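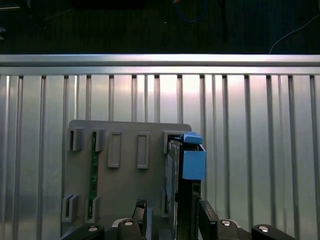 Questions and answers about the new cells at Leson

This page is for everybody who works at the Gombridge building, and for the temporary colleagues who come to us from Allside. We collected the questions from the box near the lockers and from the team talks. If your question is not in the list, please write to Nantana Khunthong or put it in the box.

What work do the robots do?

They do the handling work in computer assembly and repair. For now this means putting modules into the gray holder plates and taking them out, placing the small circuit board strips, and helping with cables and drives in desktop cases. The robot does not decide if a computer is worth to be repaired. That is still decided at the intake table.

Why did we start with this work and not with packing?

Many of you asked this, because packing is heavier. The answer is that the small parts gave us the most complaints about hands. Pushing the same kind of clip during a full shift is hard for the thumb and the wrist, and in the last health round 14 colleagues wrote down pain of this kind. Packing will be looked at later. We do not have a plan for it yet.

Will somebody lose the job?

No permanent contract is ended because of the cells. This was agreed in writing before the first machine was ordered, and you can read the paper in the office of Wiremu Hollis. It is fair to say also the other part: when a person leaves by his or her own wish, the place on the line is not always filled again. We prefer that you hear this from us.
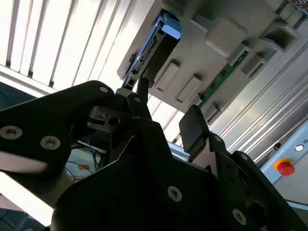
Who works at a cell, and what does this person do the whole day?

Each cell has one operator per shift. The operator fills the trays, starts the program, checks the finished pieces and corrects the robot when it holds a part badly. In the beginning most operators said that the waiting was the most tiring part. For this reason one operator may now also do the visual check for the neighbor table, but only if he or she wants it.

How long is the training?

The basic training takes 3 days, in paid time. After it you work next to an experienced operator for roughly two weeks. Finn Kröger gives the training in English, and Rattana Petchrat repeats the safety part in Thai for everybody who likes to hear it a second time. There is no written test. You show the work at the cell, and if something is not clear you do it again.

I am not good with computers. Can I still apply?

Yes. Of the first 4 operators, two had never used more than the time clock and the label printer. What helps more is that you know how a part feels when it sits right. The robot has not this feeling in the same way as you, and a person who did the work by hand sees quickly when a module is a little bit crooked.

Does the pay change?

Operators receive the technician supplement from the first day after training. If you try the work and want to go back to your old table, you can do so in the first 2 months without giving a reason. The supplement then ends with the month. 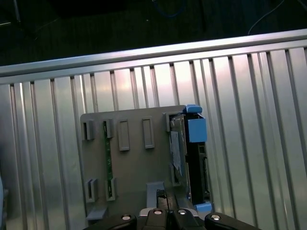
Last changed: August 2020

Are we being filmed?

The cells have cameras at the wrist of the robot, so that it can find the parts. It can happen that a hand is in the picture. The pictures are used for adjusting the programs and for finding out why a part was dropped. They are not used for measuring how fast a person works, and team leaders have no access to them. If you want to see what is stored, ask Cauã Evangelista — he will show it to you on the screen.

May I reach in while the robot is working on a case?

Only when the program is in the mode for working together, and only if you finished the second part of the training. In this mode the arm moves slowly. In every other mode you stop the cell first, also when it is only one cable that hangs in the way. Please do not feel ashamed to press the emergency stop. A stopped cell costs us a few minutes, and there will never be a talk about it.
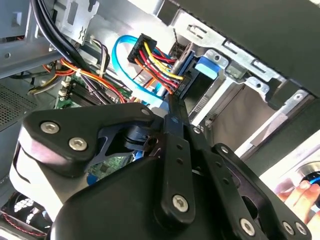 Working on the inside of a desktop case, with the drive cage at right.

Why are the open cases so slow?

In the holder plates every part has its place. In a used desktop case the cables lie different each time, and the robot has to find its way between them. The experienced people are still much faster here, and the difficult cases go to them directly. We do not expect that this changes soon.

What happens with the tables by the window?

They stay as they are for hand work. The colleagues there asked for better lamps, and the lamps are ordered from Srithong.

Can I say no to working at a cell?

Yes. It is a voluntary place. Tell your team leader, or tell Nantana if this is easier for you. The next round of training begins in October, and the list for it hangs beside the canteen door.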